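À propos de Vilero

Vilero conçoit et distribue des pièces d'habitacle de remplacement pour véhicules de tourisme : tapis de coffre, soufflets de levier de vitesses, caches de rail de siège et bacs de rangement sous plancher. Le catalogue compte 1,251 références, classées par marque, modèle, carrosserie et année de fabrication.

Activité

L'entreprise a été fondée par Anqi Peng et Cuiping Ye, toutes deux issues de la sous-traitance automobile. La première gamme, Fataden, se limitait aux tapis de coffre thermoformés pour berlines. La gamme Vanport, ajoutée ensuite, couvre les utilitaires légers : seuils de porte latérale, revêtements de passage de roue, habillages de cloison. Les pièces Vanport sont livrées avec leur visserie ; les pièces Fataden se posent sans perçage.

Conception et contrôle

Chaque référence est relevée sur véhicule, côté conduite à gauche et côté conduite à droite lorsque les deux versions existent. Zeyu Mao dirige le bureau d'études. Les gabarits sont conservés pendant toute la durée de commercialisation de la pièce. Les cotes de fixation sont vérifiées sur 100 % des séries de lancement, puis par prélèvement. Une pièce dont l'écart dépasse 3 mm sur un point de fixation est refusée.

Les matières utilisées sont le TPE, l'ABS grainé et le similicuir sur mousse. La composition figure sur la fiche de chaque article. Les teintes d'origine sont approchées au plus près, mais un écart reste possible avec un habitacle exposé au soleil depuis plusieurs années.

Équipe et distribution

L'effectif est de 67 personnes. Dace Avotiņš est responsable de la logistique, Roksolana Prokopenko du service technique. Les revendeurs professionnels sont livrés par l'intermédiaire de Kaczmarczyk, distributeur partenaire. Les commandes de particuliers sont traitées directement.

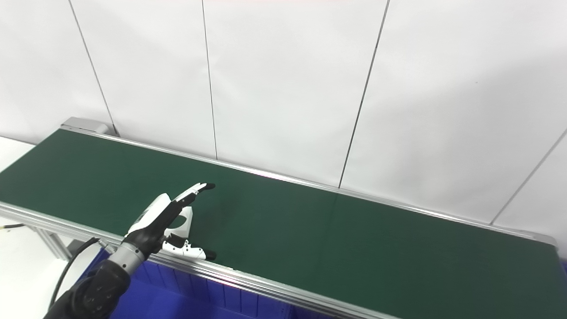

Comment vérifier qu'une pièce est compatible avec mon véhicule ?

La compatibilité se contrôle à partir du type mine ou du code VIN, à saisir dans le champ prévu sur la fiche article. En cas de restylage en cours d'année, indiquer aussi la date de première mise en circulation et le type de carrosserie. Le service technique répond par écrit et précise les équipements d'origine à déposer avant la pose.

Page mise à jour le 20 oct. 2018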